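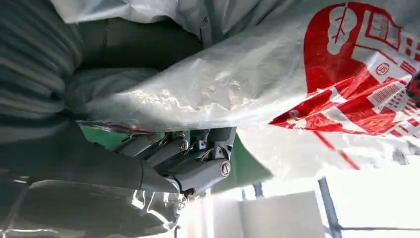

PARCEL BAG HANDLING POINT: SAFETY AND CONDITION CHECKLIST

Form 724
Site: Burnon, Fomville building
Area: Parcel handling, station 4
Date: May 27, 2025
Completed by: Ruben Koster
Type: Routine, with comments

Marks used: OK / Action / N/A. Comments go under the line they belong to. Anything marked Action is repeated at the end with a due date.

SECTION A. FLOOR AND ACCESS

A1. Walkway clear on both sides of the station
OK

A2. Floor free of loose film, tape, label backing and bag scraps
Action
Comment: Label backing under the front edge again. It is slick on the painted floor. The bin for it is on the far side of the station and people drop the strips on the way. Move the bin to the label side.

A3. Emergency exit route visible from the working position
OK

A4. Stop button reachable, not covered by parcels or clothing
OK
Comment: Pressed and reset at the start of the check. Restart took the normal sequence.

A5. Cables off the floor or under a cover
OK
Comment: The cover strip next to the post has a raised corner. Taped for now. Not a trip point yet but it will be if the tape lifts, so please look at it when you sweep.

SECTION B. BAGS

B1. Bags closed before they are placed
OK

B2. Film free of tears and open seams
OK with comment
Comment: The white bags are thin and they crease as soon as anything presses on them. Creases are fine. A crease with a white stress line through it is not, and should be set aside and rebagged. Several of those in the morning cage. The replacement stock from Van Leeuwen is on the upper shelf, use that first.

B3. Nothing sharp or hard pushing through the bag
OK
Comment: Run a flat hand over the outside. Do not put a hand inside a bag to find out what is poking.

B4. Loose film kept away from moving joints
Action
Comment: The soft bags bunch up underneath when they are lifted, and the extra film can fold in between the finger links. Clear it only with the station stopped. I watched one person pull a corner free while it was running and talked to him about it afterward. Repeat this at the July refresher for everyone on the station, both shifts.

B5. Printed side and label side not confused
OK with comment
Comment: The white bags have red printing on them, including a small barcode in red. Do not scan the printed red barcode. Scan the shipping label. If the scanner beeps twice and Gistia shows no order, the wrong code was read. Turn the bag and find the label before calling it a fault. Of the 414 exceptions in the last log, a good part had this as the cause, according to the notes the shift typed in.

B6. Bags flattened, excess air pressed out
OK
Comment: Press out air before sealing. A bag that has been blown up like a pillow slides off the bag below it.

B7. Maximum weight per bag observed
OK
Comment: The weight limit card is worn and hard to read. Still legible up close. Reprint with the next batch of cards.

SECTION C. PLACING AND LABEL POSITION

C1. Label-up instruction in place and readable
OK
Comment: The sign is fixed to the black board over the placing position. It reads 请将面单朝上放置, in English "Please place with the shipping label facing up." The last part is on yellow with the warning triangle. Sign is clean and firmly mounted. I would like the English line posted next to it, same size of lettering. New starters at Fomville have been asking what it says, and the answer they get depends on who is standing there.

C2. Label facing up on each parcel as placed
Action
Comment: Checked over part of a shift. Boxes are nearly always right. Bags are where it goes wrong, mostly when they are tipped out of the cage in a heap and then pushed forward without being turned. Place bags one at a time.

C3. Label flat, no fold running through the code
OK with comment
Comment: On the soft bags, smooth the film around the label with the side of the hand before letting go. If the label sits over the folded end of the bag, fold the end under and not over the top.

C4. Ruler markings visible and not covered with tape or stickers
OK
Comment: White marks on the dark surface are clear at 20 and 25. Wipe with a dry cloth only. The spray cleaner takes the print off, as we found out on station 2.

C5. Parcels kept inside the marked placing area
OK

C6. Nothing stored on top of the overhead board
Action
Comment: Small things get put down near the upper edge of the board. Remove at the start of every shift. Pens, phones, tape and knives go in the tray on the side table.
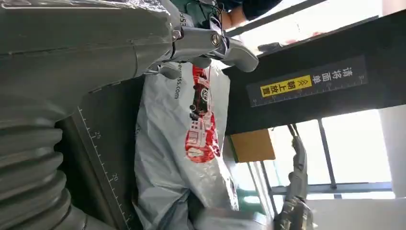

Placing position, station 4, with parcel bag and label-up sign.

C7. Cardboard edges in good condition, no staples showing
OK
Comment: Run a glove along the top edge of any open carton before working over it. Cartons with staples go to the bench for taping.

SECTION D. PEOPLE AT THE STATION

D1. Hands and sleeves out of the working area while it is running
Action
Comment: The rule has not changed. Stop, wait until everything is still, then reach. This goes for visitors and supervisors too. Cuffs should be buttoned or pushed up and held. Loose sleeves near the linkage are the thing I am most concerned about on this sheet.

D2. No rings, bracelets, lanyards or loose watch straps
OK
Comment: One lanyard put away when asked.

D3. Safety shoes worn
OK

D4. Gloves suitable for the task
OK with comment
Comment: Thin coated gloves are fine for bags. The cotton ones snag on tape and should be handed in.

D5. Cutting tools: guarded blade, returned to tray after use
OK

D6. Lifting from cages done at waist height where possible
OK
Comment: Bottom layer of the cage is still a low reach. Use the drop side. It was tied up with stretch film when I arrived and I cut it loose.

SECTION E. EQUIPMENT CONDITION (LOOK ONLY, STATION STOPPED)

E1. Ribbed sleeve: no splits, no film or tape caught in the ribs
OK
Comment: Look along the inside of the bend as well, where dust and label bits collect.

E2. Visible bolts and joint caps in place
OK

E3. Thin cables along the links: not pinched, not hanging free
OK
Comment: If one is hanging, stop and call. Do not tuck it back in yourself.

E4. Clear film on the upper housing
OK with comment
Comment: Ends should be flat and stuck down. A loose end can drag across a parcel or cover a label. Check daily, replace if torn.

E5. Finger pads clean
OK
Comment: Dry cloth. Adhesive residue comes off with the wipes in the side drawer.

SECTION F. RECORDS

F1. Shift log filled in
OK
Comment: Count at handover was 3,883 parcels and matched the Gistia screen.

F2. Near misses written down
Action
Comment: The corner of film under B4 was not in the log. It should have been. A single line is enough, with the time and what was done.

F3. Last form available at the station
OK

ACTIONS

A2. Move backing bin to label side. Shift lead, this week.
B4. Film clearing with station stopped, add to July refresher. R. Koster.
C2. Bags placed one at a time. Shift lead to brief both shifts.
C6. Clear upper edge of board at shift start. All.
D1. Sleeves and reaching in. Brief before next shift, names to be signed.
F2. Near miss for the film to be entered late, marked as late.

Not an action but wanted: English line next to the label-up sign, new weight limit card, cover strip corner.

Signed: Ruben Koster
Copy to: Burnon site office, station folder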